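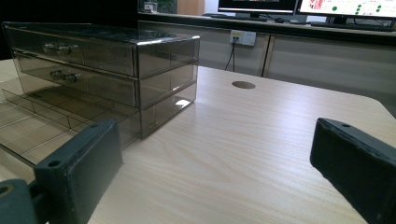 Search news Enter keyword Go

Zusberg opens its desk and drawer recordings to outside research groups

Aug 7, 2024 -- Zusberg is delighted to share the first set of recordings from Iveo, its project to teach robot arms the small jobs people do at a desk. The set holds 2000 recordings made with hand-held grippers, and research groups can ask for a copy from today.

Iveo began with a plain question: how much can a robot learn about opening and closing a drawer from watching people do it? The people making the recordings carry the gripper themselves and work through the task at ordinary office tables. A camera on the gripper takes in what the fingers are doing, and the movement is saved along with the pictures. No robot arm is needed at that stage, so a new task can be tried the same afternoon someone thinks of it.

Drawers make up a large share of the set, with 900 recordings. Small organisers of the kind sold for pens and make-up were picked early on. See-through plastic throws back light from windows and screens, clear knobs are hard to pick out, and a drawer that is pulled at a slight angle tends to stick. All of that is good material for a learning system.

"I love the drawers," said Unnur Gunnlaugsson, who leads recording for Iveo. "You pull one open, push it shut, turn the unit a little and go again, and every go is different from the last. We had people staying on past the end of their shift to get one more angle!"

A further 433 recordings cover putting small things into a tray and taking them out again. The rest are shared between lids, cables, cups and paper. Failed attempts have been kept in and marked as such. A missed knob or a drawer that comes off its runners is as useful to the training team as a clean pull, and several groups had asked for more of them.

The tables were left as they were found, with working desks behind them and the office lights on. Valdemar Bisgaard, who trains the Iveo models, asked for this from the start.

"The first models were trained on recordings from one tidy room, and they were lost as soon as we moved next door," he said. "With the mixed set they cope far better. There is still plenty they get wrong -- shiny fronts above all -- and we would be very happy for others to have a try."

Each recording comes with a short written note of the task and its result. The notes were checked by Océane Friesen and her team at Imex, who sent 118 recordings back to be labelled again before release.

Recording carries on through the summer. A second set, with cupboards and hinged boxes, is planned for September.

Requests for the set, and questions from the press, should go to Hjalti Zoëga at the Zusberg press office.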